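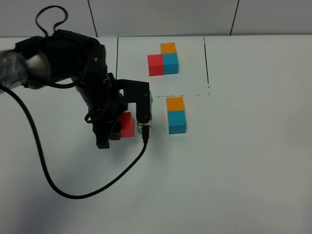

Chapter 2

Who Moves the Boxes Now?

Every company that buys a robot holds a meeting about it, and at every one of these meetings a manager says that nobody's job is going away. The manager usually means it. At the Drondcombe parts warehouse in Olden, the line was delivered in the break room at 7 in the morning, next to a tray of pastries. Sirkka Heinonen, who had packed kits there for 17 years, said later that she stopped listening when she saw the pastries. The company had never bought pastries before.

She kept her job. So did the other 12 people on the kitting line. What they did all day, however, changed a good deal, and the change had very little to do with what the meeting had covered. This chapter is about that gap: the distance between the job a machine is bought to do and the jobs that grow up around it.

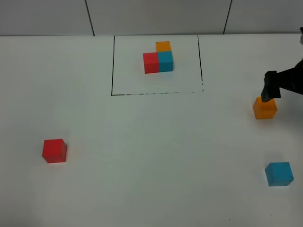
Start with the word "simple." Managers like it, vendors love it, and it almost always describes a task as seen by someone who has never done it. Kitting is called simple. You look at the sample kit, you find the same parts, you put them together the same way. Bench trials boil this down even further, to a few colored cubes. A finished pattern sits inside a marked outline, red and blue side by side with orange behind the blue, and a matching set lies scattered outside it for the arm to deal with. A four-year-old could do it, and would then eat one of the cubes. For the people around the arm, though, the small version raises most of the questions of the large one. Who decides what the pattern is? How close is close enough? Who is called over when a piece ends up a finger's width to the left, and does that person still have to make the morning's quota?

At Drondcombe, the person called over was Heinonen. Her new title was cell attendant. Her old title was packer, and the raise between the two came to roughly the price of the pastries.

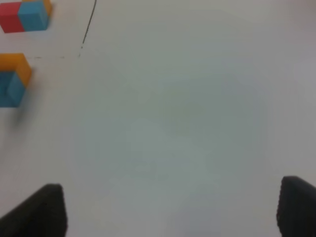 Her first month as an attendant went mostly to learning where to stand. A packer's skill is in the hands, and it shows: you can count the kits. An attendant's skill is in noticing, and it leaves nothing on the shelf. On a good shift she seemed to be doing nothing at all, and a visitor from the Ruswood office once asked her, kindly, if she was waiting for someone. On a bad shift she was the busiest person in the building.

Nipon Boonchu, the shift lead, had the opposite trouble. His reports had a column for kits packed per person, and now the kits were packed by a thing that was not a person. For a while he entered the arm under the name Abernathy, after the street the warehouse stood on. Abernathy never took a lunch and soon had the best attendance record on the site. Payroll sent him a form about unused vacation. 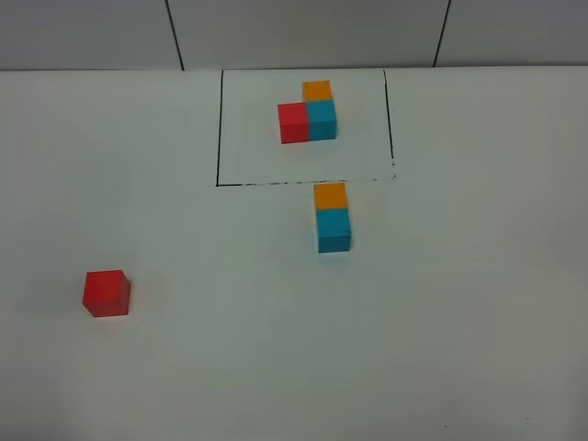 The form is funny, but the column is worth a closer look. Work that gets counted tends to get paid for, and work that has no column tends to be treated as a favor. Most of what the attendants did in those months fell into the second group: straightening, checking, resetting, explaining to the next shift what had gone wrong on the last one. Boonchu knew it was work. He had no box to put it in.

In the next section we follow one kit, from the order desk to the truck, and write down every human hand that touches it. Before you read on, make your own guess at the number, and keep it somewhere you can find it again.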